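Etano opens its multilingual records library to the public

LIRKDALE, August — I've been waiting a long time to write this one, so please forgive me if I run on a bit. Starting this month, anybody with a library card or a free guest login can search the Lirkdale Multilingual Records Library, which we at Etano have been putting together with our friends at Flurkero.

What's in it? Meeting records, public notices, reports and a really wonderful pile of old pamphlets, all from local councils and regional bodies that publish in more than one language. We have 804 titles up on opening day, and more than 3,000 are still waiting to be cataloged. Each title gets one record, and every language version hangs off that same record. If you've ever hunted for the Spanish copy of a report and found only the French one — I have, many times! — you'll see why I'm so happy about that.

You can search in any language we hold. Type a subject in Portuguese and you'll get the Korean and English papers on it too, with a short summary of each.
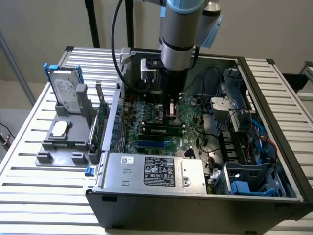
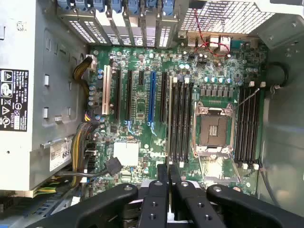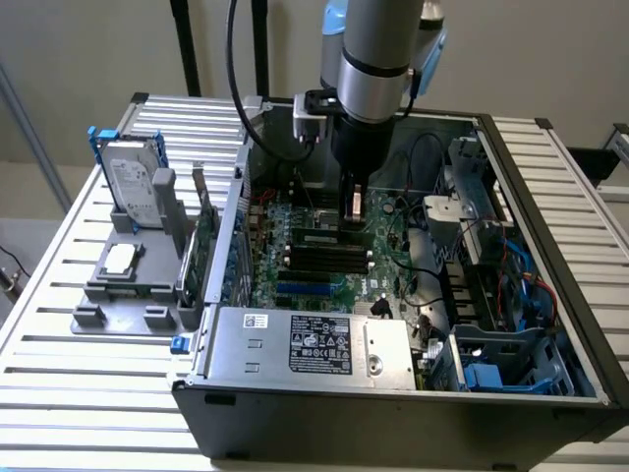
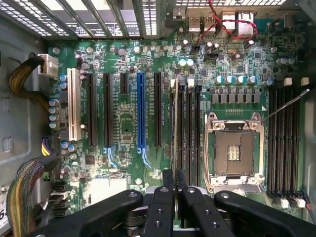 Do I need to pay to download a document?

Downloads are free for everyone, and guest users can save up to 80 documents a month.

The subject list was the hard part, and I want to thank Suqin Kang for it. She went through 2,000 headings and matched them across languages, then went back and fixed the ones I had muddled (water rights, mostly, and anything to do with school districts). "A heading that reads well in one language can sound very odd in the next," Suqin told me. "I kept asking myself what a person would type if they were in a hurry."

Yao-tsung Lui of Flurkero looked after the summaries, and he'd like to hear from readers who spot a clumsy one. There's a comment link at the foot of every record. Use it! He reads them first thing in the morning, with his coffee.

Next up is the Hsu collection, a set of bilingual town bulletins that we're cataloging now. I'll send out a note when the first batch is ready to search.

Press questions can come straight to me at the Etano news desk, any time before 5 p.m.

Recent news
Guest logins: how to sign up
Suqin Kang on building a shared subject list
Flurkero and Etano extend their cataloging agreement
A first look at the Hsu bulletins
Reading room hours for August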